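The rink at Biltalmont opens at 5:40 in the morning, and if you get there early enough you will find Senad Kadrić already sitting in the home bench with his coffee balanced on the boards, looking at the ice as though it might tell him something. He has coached goalies here for a good long while, first the little ones and now the women's club team, and he still likes to see the first sheet of the day before anyone has cut it up.

I had come to talk about his starter, Duangjai Siriwan, and we did get to her, but it took us a while, because Senad likes to begin at the beginning. In his case that means a story about borrowed pads, a bus with no heat and a 4–0 loss that he swears was the best game he ever played. (I have now heard it twice, and the bus gets colder.)

Siriwan came to the position late. She was a winger until she was fourteen, and a pretty fair one, when the regular goalie went down sick before a tournament and somebody had to put the gear on. She let in a soft one on the first shot and then hardly anything else all weekend. "I liked that I never had to come off," she told me, and she laughed, but I think she meant it.

What you notice when you watch her is how little she moves. Other goalies at this level go flopping and sliding after every pass, and it makes for a good show. She waits. Against Trekach in January she faced 40 shots and I don't believe she left her feet for more than a handful of them, which drove the visiting bench half crazy by the third period.

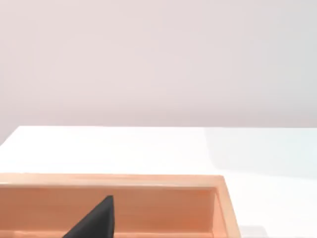 WOMEN'S HOCKEY

Her defense has learned to trust that stillness. Burgi Rüegg, who plays on the left side and talks enough for the whole blue line, says she used to dive in front of everything — knees, face, whatever was handy. Now she just takes the pass away and lets Siriwan have the shooter.

The playoffs are next, and Trekach again, most likely. Senad wouldn't talk about it. He finished his coffee, picked up a bucket of pucks and went to unlock the gate.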